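The Laundry Lesson: An Open Day Among the People Who Teach Robots to Fold

Last updated: 26th May
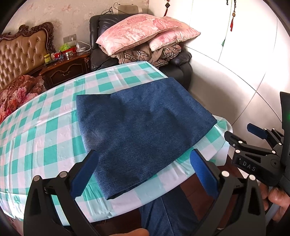

Why would a robotics firm care so much about folding clothes? Cloth never lies the same way twice, and a machine that can handle it has learned something useful for almost every other job in a home.

That was the pitch, more or less, on the leaflet for the open day at Fleteck, and it got me on the early train to Cirnley. I've been to plenty of robot demonstrations. Usually there's a rope, a polite crowd behind it, and an arm on a pedestal moving a block from one tray to another. I was ready for the rope. What I got was a pair of grippers pushed into my hands within ten minutes of signing in, and a pile of clothes.

The grippers are the heart of the thing. They're black plastic, each with two jaws and ridged blue pads on the inside faces, and you hold one in each hand by the handle. A camera rides along on the tool and records what the jaws are doing. No robot has to be anywhere near you. You fold, the tool watches, and later on all that folding goes into training a program called Muriithi, which has to work out how to do it with arms of its own.

I was terrible at it! My first T-shirt took so long that the woman at the next table had finished a stack. The trouble is that you lose your fingertips. You don't notice how much of folding is feel – sliding a thumb under a hem, pinching one layer and leaving the other – until you have to do it with two pads that open and close. Denim is kinder than most things, I was told, as it's stiff enough to stay where you put it. You bring the jaws in low, one pad on either side of the near edge, close up, and lift. Silky linings are hated by everyone. So are fitted sheets, and I was glad to hear it.

The people who do this for a living make it look like nothing. The collectors, as they're called, work on beds as well as tables, and in lived-in bedrooms as well as the training hall, with patterned sheets and quilts and all the ordinary stuff on the nightstand. A checkered sheet under blue cloth is a different problem for a vision system than a plain gray bench, and the more kinds of background Muriithi gets to learn from, the better its chances in a room it has never met.

The current library holds 3,391 folding sessions and the goal is 4,000 by October. A session can be a single pair of pants or a whole basket, so the number tells you less than you'd think, but there was a wall chart and people kept wandering over to look at it (me included).

After lunch came the part with the robot. Midix is a two-armed machine on a wheeled base, and it was given six items it hadn't handled before, all brought in by visitors. It folded a dish towel very neatly. It folded a pillowcase pretty well. It picked up a child's sweater, let go of one sleeve, went back for it, and got a round of applause from a room of grown adults. A pair of jeans beat it completely: one leg kept sliding off the side of the table, and the operator stopped the run.

I liked that they left the jeans in. I liked even more watching the collectors during that run, leaning forward, twisting their wrists a little as the arms moved. They knew exactly which grasp it should have tried.

There are 25 places at each open day and the next one is in the fall. Wear something with sleeves you can push up, and take a garment you don't mind seeing crumpled. I'm bringing a fitted sheet.

Enjoyed this story? Sign up for our weekly newsletter and get new features by email. You can unsubscribe at any time.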